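**Tadotport, 2022-07-04** – I look after one machine. It's a tabletop arm with a two-finger gripper, it's called Huma, and as of this week its full setup and care guide is free for anyone to read, print, copy or argue with. That's the news! If you only had time for one paragraph, you can go back to your coffee.

For everyone else, hi, I'm Chrysoula Pappas, and I run the home bench at the Cundotwood Workshop in Tadotport. The guide is 51 pages long and it covers exactly one cell: one arm, one gripper, one table. We called it the Lemaire notes, after the street the workshop is on, and the name stuck before anybody came up with a better one.

Why write 51 pages about a single table? Well, last winter Huma started missing cups. Big cups, little cups, cups it had picked up all through the fall without any fuss. I swapped the finger pads, then I swapped them back. Savvas Zervas rewrote a good chunk of the grasp code and was very polite about it when the trouble turned out to be two loose screws in the left finger mount. The finger was sagging by a hair under load, so the tips met off center and the cup twisted as they closed. Two screws! We'd lost most of a month to them, and the torque for those screws was written down in exactly one place, a sticky note on the inside of a cabinet door.

So the first chapter is about screws. After that comes the gripper routine, which is the part people keep asking me for, and it goes like this:

- Open the fingers all the way and wipe both inner faces with a dry cloth.
- Close them slowly on nothing and check that the tips meet flush.
- Put a small cup between the open fingers, close, and watch whether it shifts sideways.
- Lift, hold, set it down, let go. Do it again with the cup turned a quarter.
- Write down the result, even when it's boring.

We do the short version every morning and the long version after 200 grasps.
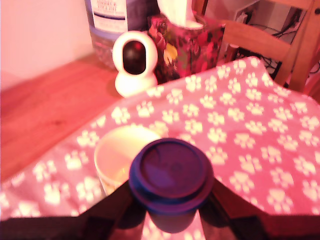
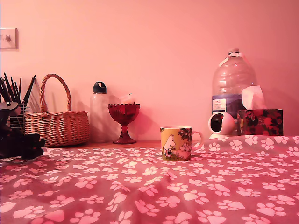
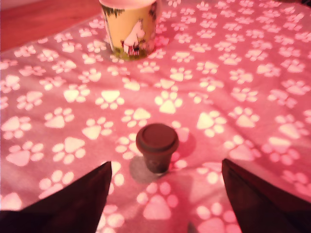
*Huma's table, with the paw-print cover on.*

The second chapter is on camera calibration, and I'll admit it's the driest part. Higinio Lozano wrote it and he does not waste words. The short of it is that a calibration done on a bare, tidy bench looked great on paper and then drifted as soon as we put cloth down, because cloth bunches up and changes the height of whatever's standing on it. Now we check the height at five spots after every change of cover, and the guide has a blank sheet for that. Please use the sheet – I've tried keeping the numbers in my head and it went badly.

Then there's lighting. We run Huma under whatever light a home might have, so the color can swing a long way from one session to the next, and the white balance needs to be locked before you start and noted in the log. If you leave it on auto, your morning cups and your evening cups end up looking like different cups.

Chapter four is repairs. It has the pad change, the finger change, the cable swap at the wrist (fiddly, set aside an afternoon the first time) and a page on what to do when the gripper motor hums but doesn't move. Charalambos Tzavaras did the drawings, and he drew the wrist cable from the side you really see when you're crouched next to the table with a flashlight in your teeth. I love those drawings.

"I wanted a person who had never met this arm to be able to fix it before lunch," said Shahla Hosseinzadeh, who heads the workshop and tested the repair chapter herself. "I got the pads done in one try. The cable took me two, and we rewrote that page the same day."

The log at the back is real, too. It covers 960 hours of running time, with the bad days left in. You'll find my handwriting on the winter entries getting steadily worse.

What's not in there yet: anything on wet objects, and anything on spares for the older wrist. Savvas is working on the first and I'm working on the second, and we plan to put out an update in August. If you run a similar arm and your notes disagree with ours, send them over, especially on screw torque, where I'd be glad to see somebody else's numbers.

Printed copies are at the front desk of the Cundotwood Workshop while they last, and the files are there to copy as well if you bring a drive. Reporters who'd like to see the morning check are welcome to come by, but tell us the day before so I can have the bench log ready.

**Press contact:** Chrysoula Pappas, home bench, Cundotwood Workshop, Tadotport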